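We use cookies to make this site work better. Accept / Manage

By Jessie Halliday
Last updated: May

Went to the Wiren open day at Nadley. Two hours, free coffee, got to handle the grippers myself. Quick notes before I forget.

These are the hand-held kind. You hold one in each fist and do a chore, and the recording goes off to train an arm later. Siham Salameh ran the demo and had us on dishes. Sponge brush, glass tray, sink.
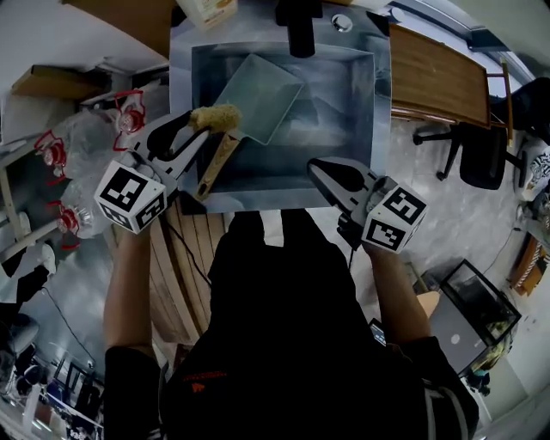

Grip is good. Better than the Casavik pair I tried last year, which dropped everything. Jaws close evenly and the squeeze feels natural after 5 minutes or so of fumbling. Turning your wrist is wierd though, the marker cube sits right past your hand and you keep thinking you'll knock it on something.

Weight: fine at first. My forearms were done by the end.

Price is $2,716 for the pair. Ouch. Siham said 50 pairs in the first batch, no word on a second one.

Would I buy? For a lab, yes. For my garage, no, I'll wait and see what Söderlund does. Demo itself was well run, just to short. 4 stars.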